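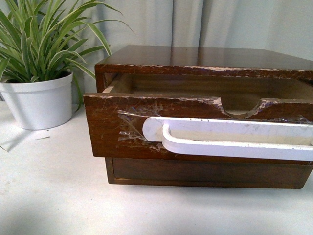
Grudum, chapter 62 -- did Yu really forget the village? (spoilers)

Grudum Readers Board > Manga discussion > Spoilers allowed

liteo_reader
I finished chapter 62 last night and I would like to hear how other people understand it. English is my third language and I read the translated version, so maybe I miss something.

For those who stopped earlier: Yu is a bell keeper in Timholm, and each time he rings the bell to send away the fog beasts he loses one memory. The order of the keepers knows this and does not tell the new ones. In chapter 62 he meets the old ferry woman, who raised him, and he asks her name politely, like a stranger. Many people write that this is the moment when he has lost his childhood.

I don't believe it. In chapter 5 she teaches him to tie his boots with the double knot. In chapter 62, two pages after he asks her name, he ties his boots and it is the double knot. The artist gives it a whole panel. For me this means that he remembers and he is pretending, so that the order will not use her against him.

What do you think?

mossgate
Nice catch with the boots, but hands remember things when the head doesn't. My grandfather could not tell you what year it was and he still shuffled cards perfectly. The knot shows what's left of her in him. I think it is sadder that way and I think that's what the author wanted.

liteo_reader
It is a fair point. But then why does the ferry woman smile on the next page? If she thinks he has forgotten her, the smile is strange. If she saw the knot and understood, the smile makes sense.

paperlantern5
She smiles at everybody. She smiled at the tax collector in the flood arc.

vant_k
I'm with liteo on this one. The rule of the bell was explained in the second volume: one ring, one memory, and it takes the newest first. Yu has not rung it enough times to get down to his childhood. Somebody on the old board counted and the whole town of Timholm only had 466 rings in its history, with all the keepers together.

mossgate
The "newest first" rule was told by the high keeper. He also told them the fog comes from the sea. We know now that he lies.

vant_k
He lied about the fog. It doesn't follow that every word he says is a lie. If we throw out everything the high keeper said, there are no rules in the story anymore and we can't discuss anything.

mossgate
Maybe there are no rules! I always had the feeling the author makes the bell take what hurts most at that moment. Yu's sister went first, and she was not his newest memory at all, she had been gone for years.

liteo_reader
About the sister I have to correct a little. He forgets her voice, he doesn't forget her. He still talks about her in the winter arc. In the first translation it was written "I don't remember my sister" and later they changed it to "I can't hear my sister." I compared the two because the sentence looked wrong to me. If you have the older files, please check.

mossgate
OK I checked and you are right, I have the old one. That does change things for me. I still don't think he is pretending, though.

fernhollow
Can I disagree with both sides? I think Yu forgot her AND found out about it before the meeting. Remember the notebook. He has been writing things down since the lighthouse, and we never see the pages. He could know from the notebook that there is a ferry woman who matters, and ask for her name because he wants to know if the notebook is true.

paperlantern5
The notebook burned.

fernhollow
The cover burned. We saw a cover in the fire and that is all. Chapter 58, bottom of the page.

paperlantern5
I went to look at it and ok, fine, it's a cover. It is a very cheap trick if he does this.

vant_k
Cheap or not, it would explain why the captain of the order searched his coat and found nothing. He was so happy about burning it, too.

liteo_reader
I like the notebook idea more than I want to. My only problem is the knot again -- you don't write in a notebook how to tie boots. But mossgate would say it is the hands, and then everything fits together, and my theory is not needed.

mossgate
I would say that, yes.

kettlebird
Just arrived, I read the whole story in one month, so I don't have old files or anything. Is there a good place to find the extra chapter with the first bell keeper? People mention it everywhere and it isn't in the volumes I have.

vant_k
It was printed only in the November magazine, and the print run was 2000 copies. It will be in the next volume as a bonus. Don't buy it from resellers, the prices are crazy.

kettlebird
Thank you. Then I will wait. For what it's worth, when I read it fast I didn't doubt for one second that he had forgotten her. I had to stop reading there and continue the next morning.

fernhollow
Does anyone have chapter 63 yet? I only want to know if the coat is in it.

paperlantern5
Not yet. The translators wrote that it comes late this time.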